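Thu 15 December

Back on the pegboards today, and I've finally got both grippers through the same test, hooray! The Horell went on first thing and did its 378 goes before lunch, then the Drorum had the afternoon. Same arm, same Steiner controller, same hooks, so no excuses for either of them (or for me).

I wanted to love the Drorum. It's lighter and it was dearer, and it closes so quietly I kept checking it was switched on. But it's fussy about coming in at a slant, and pegboard is all slants once the arm starts leaning over.
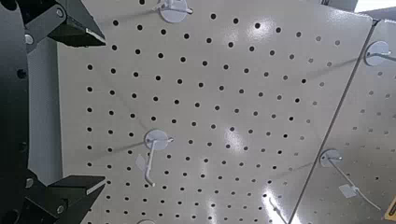
The Horell just gets on with it. A bit of a brute, and the cable still rubs at the elbow, but I only had to stop it 4 times all day and two of those were me leaning on the wrong button. I've left the Arkedora camera settings as they were in October, glare and all, as changing them now would muddle everything.

Tomorrow: swap the fingertips over and see if the Drorum cheers up. Must buy more cable ties.

Comments (3)

pipkin_b: Which fingertips are you trying? The soft ones split on mine.

Wrenchy: Team Horell!!

oldlathe: Had the same trouble with slants. Slowing the wrist down helped a lot.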